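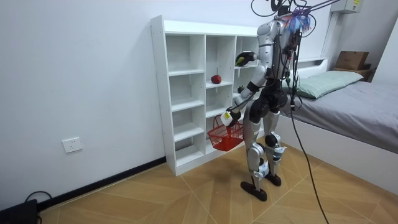
Photo: Tekel / Warcombe

1/12/21

Quick one today, I have bread in the oven and 19 minutes on the timer.

So the cubby shelf. A few of you asked after the November post whether I was still going on about getting one for the back hall and yes. Still going on about it. The one up top is pretty much the thing I want: tall, white, open all the way, up against a white wall with the light parquet under it. One red apple sitting in the middle. A red basket down by the low cubbies. I could look at that much empty shelf all day.

What we have now is the Duggan bookcase, which came with us from the old place and has shelves so deep that things go in and are never seen again. Found a can of chickpeas at the back last night that expired in 2019. Also my good scissors!! Been buying scissors for a year.

What I like about this kind of unit is the compartments aren't all the same height. Left side has the short ones, stacked up, and the middle ones are taller. Our stuff is like that. Short ones for mail, keys, dog leash, hats. Tall ones for the cereal boxes and the big oil bottle and whatever fruit we bought too much of. I measured the wall twice and got 31 inches both times, so 31 inches it is. No door swing to worry about on that side. The baseboard sticks out though so it won't sit flush, need to think about that.

The basket, then. I want a red one now. Plastic mesh with a handle, light enough to carry from the car in one hand and put things away with the other, then just rinse it in the tub when the potatoes leave dirt in it. My wicker one sheds. Hilska had mesh ones by the register before the holidays, 2 for 10 dollars, and I walked right past them like a fool. Went back on my way home and they only had green. Might still get green.

Plan so far:

Empty the Duggan. All of it, onto the kitchen floor, even the bottom shelf.
Toss the expired stuff.
Wipe down the wall, there's a gray line where the bookcase rubs.
Baskets in first, then see what's left over.
Fruit at a hieght where the kids can reach it. Not the crackers.

I do wonder about open shelves and dust. My sister-in-law has them and says you wipe them once a week, but she wipes everything once a week. If you have open cubbies in a hallway with a dog please tell me the truth in the comments. And does fruit keep ok out like that, or does it go soft faster next to a heating vent? Ours is right there by the floor.

Ok timer. Will post the before pictures when I'm brave enough, teh bottom shelf is bad.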